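Collora silicone table mat, blue, large
Reviewed 8/27/21

I bought this mat in April for the table in our back room, where everything gets put down and half of it gets spilled. It replaced a vinyl cloth from Madberg that had gone sticky. I paid 36 dollars, plus shipping, and it came rolled in a tube.
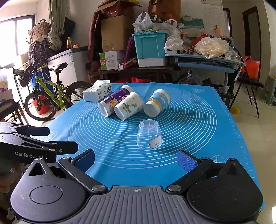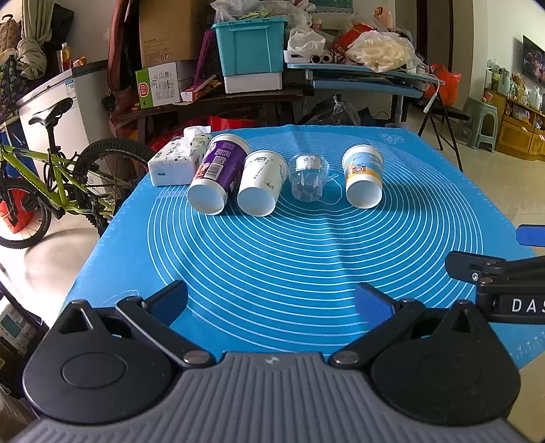 The blue mat on our table, with paper cups, a clear plastic cup and the tissues.

The first thing to say is that it takes a while to lie flat. Mine was stiff from the tube for about two weeks. I put books on the corners overnight, which took care of the curl, but soft creases are still there. They don't bother a cup or a plate. If you plan to roll out pie dough, you may feel them under the pin.

Grip is the best part. The underside holds to a painted tabletop and to bare wood, and I can wipe hard with one hand without the mat moving. On a glass top it slid a little until I cleaned the glass.

The white circles are handy if you bake, and I have used them for pie crusts. I would not trust them for anything exact. I checked one against a steel ruler and it was slightly off. The printing itself has held up. I wash the mat with dish soap and a soft sponge, and so far no line has rubbed away.

Stains are mixed. Coffee and juice wipe up. Tomato sauce left overnight made a faint orange spot that took three washings and some baking soda. Ballpoint ink did not come out at all, so keep pens off it.

It does pick up lint. Paper tissues are the worst for this — the dust shows on blue, and a dry cloth only pushes it around. A damp cloth works better.

There was a rubber smell for the first few days. Washing it and hanging it over the shower rail helped.

I also looked at the Huaranga mat, which is thicker and costs 40 dollars. A neighbor has one and it lies flatter, but it is heavy to carry to the sink. For a table that stays put, either would do. Mirkstead Home Supply had both in stock when I ordered, and they take returns if the mat has not been cut.

Four stars. I took one off for the creases and the ink.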